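Nulluvstead Cable Guard Kit for two-arm benches
Made by Cleltitz. Sold in packs of 4.

We sell this kit because of a fault report. Stavros Triantafyllou runs a pair of arms on a brick-sorting job, and on Wed 18 December one of them stopped mid-reach with a joint error. He restarted it. It stopped again, with the air of a cat that has decided about the stairs.

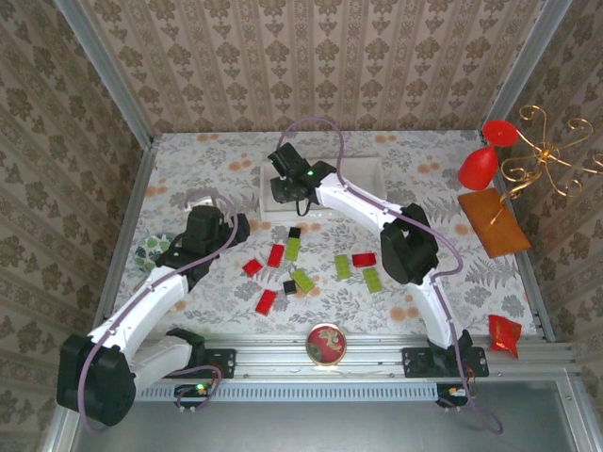 The motor was fine. The cable had worked loose at the elbow, and at full stretch it tugged its own plug far enough to drop the signal. Stavros had already replaced the motor by then — twice.

The guard clips over the plug and takes the pull, leaving a little slack for the wrist. It fits Skukatis and Ueda arms. It will not fix a plug that is already cracked, so look first.

Before fitting, switch off at the wall. An arm that loses its signal can drop, and it doesn't care whose thumb is under it. Keep your hands clear of the elbow when you power back up. 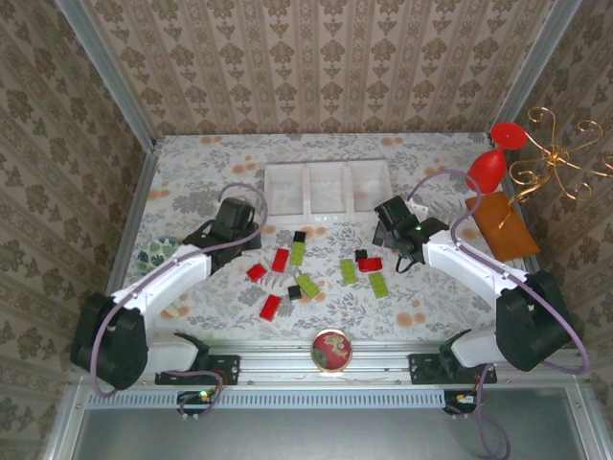
Two arms at the sorting bench, with bricks and three-part tray.

In the box: 4 guards, 5 spare clips, one hex key you will lose.
Rated for 700 hours between checks
Fitting time: 30 minutes, swearing included
Stock: next batch ships in February

Returns accepted if the clips haven't been chewed. We have had to add that line.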